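Religion in Modern Society, handout for session 3
Tutor: Fiachra Conneely
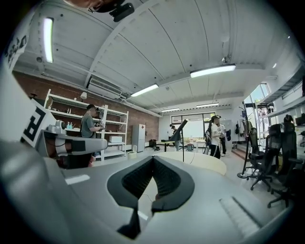

## Counting the faithful: why I don't trust the numbers

Read this before the seminar, along with the Ó Briain chapter. You needn't agree with either of us.

Churches, newspapers and people like me all want to know how many people "go". It sounds like a simple question. There are at least 3 ways of answering it, and they rarely match:

- **Membership rolls.** Names go on at baptism or on joining. They come off slowly, if at all.
- **Head counts.** Someone stands at the back on a chosen date and counts.
- **Surveys.** People are asked how often they attend, and they answer as the person they'd like to be.

### The Pleltska parish study

Ó Briain's main case is the parish of Pleltska. The roll there gave 2,795 members. A head count across all services on one weekend in April found 541 people present. In the postal survey that followed, far more than 541 claimed to attend every week.

Ó Briain calls this "believing without attending". Maybe. I'd want a good deal more before I accepted it. An absence from church tells us that a person was absent from church. They might believe deeply, or be ill, or have moved away years ago and never told the parish office.

The roll itself was revised a year later, down to 2,720. That is a drop of 75, and the chapter treats it as a sign of decline. The parish clerk's own note, tucked away in the appendix, says the names removed were duplicates and deaths. Draw your own line from that to "decline" – I can't.

### Kunow's objection

Kunow goes the other way and says counting is useless, as faith is private. I find this too easy. Lighting candles, fasting, paying for the roof, turning up to bury a neighbour: all of these are public, and most can be counted if someone bothers. Kunow's own interviews are full of them, which rather weakens the claim.

### For the seminar

1. Pick one figure from Ó Briain and find out who collected it, and who paid.
2. Work out what share of the original roll the April count represents. Then say what that share does and doesn't show.
3. Bring one example of religious practice that none of the three methods would catch.

The Everent reader has a short piece on pilgrim numbers. Skip the introduction, which repeats the usual claims about revival with no source for any of them – the tables after it are usable.

Written notes on question 2 are due by 15th June. One side of paper is plenty.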